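Small perforated basket for fruit, or straight onto the shelf?

Posted in Kitchen & Storage by Iresha Gamage

I have a black wire mesh shelf that stands on a white table, and a little square yellow plastic basket with holes in the sides and a handle at the back. At the moment a banana and an apple live in the basket, and the basket sits in front of the shelf.

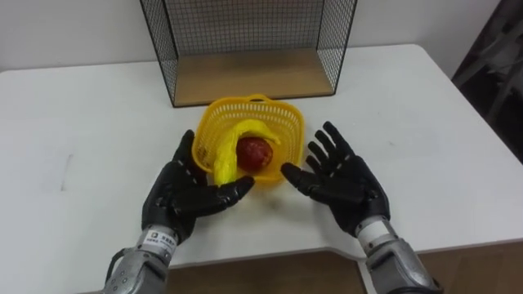 My kitchen in Stutness is small and I eat at the same table, so I would like the basket out of the way. Should I put the basket on the shelf with the fruit in it, or take the fruit out and use the shelf by itself? I also get corn on the cob in summer and never know where to keep it. Budget is not really an issue but I don't want to buy a big fruit bowl.

Hacer Akyol
Keep the basket. Fruit rolls on a flat board and the mesh sides can mark soft skins if it gets pushed up against them. Measure the shelf opening before you decide, and remember to include the handle in the height. Mine was 2 inches too tall and I ended up returning it to the shop in Avthorpe.

I would split up the banana and the apple. Both give off ethylene gas as they ripen, and in a small basket they speed each other up. If you want the banana to ripen faster, leave them together.

Corn is different. It loses its sweetness at room temperature, so put it in the fridge with the husk on and eat it within a couple of days. If it has to go in the basket for an afternoon, lay it on top so it can be lifted out first.
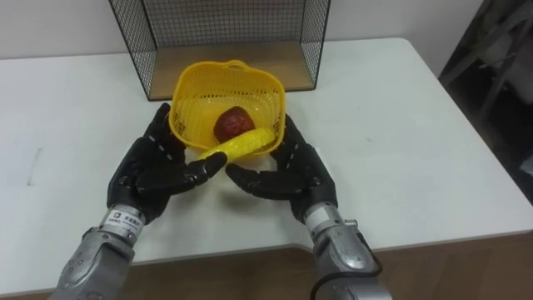
Corn cob in the yellow basket, tip toward the front.

A long cob will stick out of a basket that size. That is fine on a table but it will catch on things on a shelf.

Prasanna Kanagaratnam
just use the shelf, baskets collect crumbs

Kumudini Weerakoon
I agree with Hacer on the corn. On the shelf, I would move it to a back corner of the table and leave the front clear for plates. Put the open side toward where you stand, otherwise you are reaching around it every time.

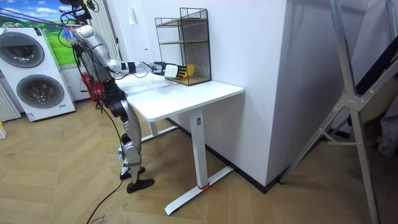 Mesh organizer near the back right corner of the desk.

Use the lower shelf for fruit. Weight down low keeps a light rack steady. Wash the basket every week or two with warm water and dish soap, and use an old toothbrush on the holes. Let it dry completely before the fruit goes back in.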